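The Long Life of a Small Decision
How one software team learned to model things that change their names

December 16, 2025

Every program of any size has a drawer at the back where somebody put an awkward question and shut it. At Circombe, a small company that writes ordering and stock software for independent grocers, the question in the drawer was what makes a product the same product from one year to the next. It had been in there since the first version of the program, and it came out one July when a shop asked for a simple sales history and got two of them. 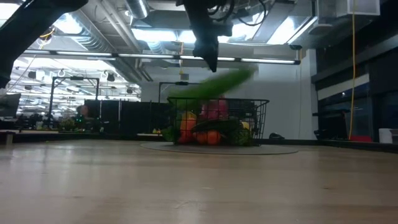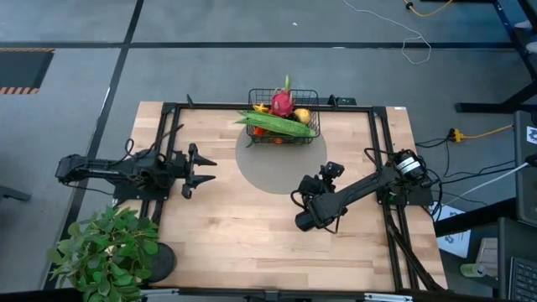

The basket on the table.

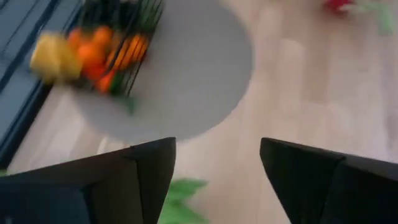 What does it mean for an object in a program to have an identity?

It means the program can treat it as the same thing over time, even after every other fact recorded about it has changed. A customer who moves, marries and gets a new phone number is still that customer. A price, on the other hand, has no identity to speak of: two prices of the same amount in the same currency can stand in for each other all day long, and no one will mind.

Programmers usually call the first sort an entity and the second sort a value, and if you have ever sat through a design meeting you'll know how long people can go on about which is which (I have been one of those people, and I apologize to my colleagues of the time). The trouble at Circombe was that a product looked so plainly like an entity that the first authors hardly stopped to think. They needed a key, the shops already had product codes, and so the product code became the key. It went into the product table, and from there into orders, returns, shelf labels and the nightly export.

Then codes began to change. Suppliers merged and renumbered their lists. One of them, Galier, switched to a longer code format over a single summer, and 717 products that had been sitting quietly in the database turned up again as strangers. The old rows were still there with their years of sales, and the new rows began at zero. Anyone ordering from the forecast screen was being told to buy next to nothing of things that sold every day.

The quick repair was a table of old codes and new codes, and I have a soft spot for quick repairs, having lived off them for most of my working life. This one held up for a good while. But then a code was changed twice, and after that a retired code was handed to a completely different product, and the table had to grow a start date and an end date, and every query that touched a product had to say which day it was asking about. By then there were 155 places in the program that read a product code and assumed it meant one thing forever.

The slow repair was the one you would find in any textbook. Each product was given an internal key that meant nothing at all, never appeared on a screen and was never reused. The supplier's code became a plain attribute, with a period during which it applied. Nothing clever about it! The work was all in the moving, which the team did a module at a time, starting with returns (the smallest) and leaving the nightly export for last, as it fed a reporting tool called Nurari that expected the old codes and went on expecting them.

What I liked best, going through the team's notes, was how they handled equality. The old product class compared codes, so two objects with the same code were equal, whatever else they held. The new class compares internal keys and nothing more. The supplier code got a little class of its own, with no key, compared by its contents and never altered once it has been made. If a code changes, you make a new code object and attach it to the same product. It reads very naturally in the source, and newcomers seem to pick it up in an afternoon.

There were arguments, of course. One camp wanted to keep the whole history of every attribute, names and pack sizes included, and another wanted only the codes. They settled on codes and pack sizes, since a case of 12 turning into a case of 10 upsets a forecast nearly as badly as a lost history does. Product names simply get overwritten. I would have kept the names as well, but then I keep everything, as my garage will tell you.

The last batch of merges was done by hand. The matching script, which the team calls Begović, dealt with most of the duplicates and set aside 1,000 pairs it wasn't sure of, and people went through them with the supplier lists open on a second screen. In the end 2,147 duplicate rows were folded into their proper histories. The old code table is still in the database, read-only, and one report still uses it.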